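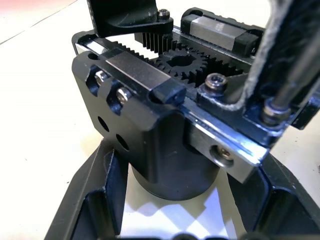
Packed lunch number 277 of the school year went out the door this morning (I keep a tally on the fridge, don't judge me) and I found myself writing a note to tuck in with the sandwiches, same as I have since Reception.

My daughter is twelve now. She asked me in March, very kindly, if I could perhaps fold the notes smaller — so her friends wouldn't see. So I fold them smaller! They're about the size of a stamp these days and I've had to cut right down on the soppy stuff.

Then last night I was hunting for her PE kit and found a shoebox at the back of the wardrobe. 36 of them in there, flattened out, even the one with yoghurt on it.

I haven't said a word. I put the lid back on and went and had a little cry in the airing cupboard, and then rang Kulsoom, who has three teenagers and told me to keep buying the sticky pads.

Today's just said "good luck with French, love you, the banana is for eating". PE kit was in the car, by the way.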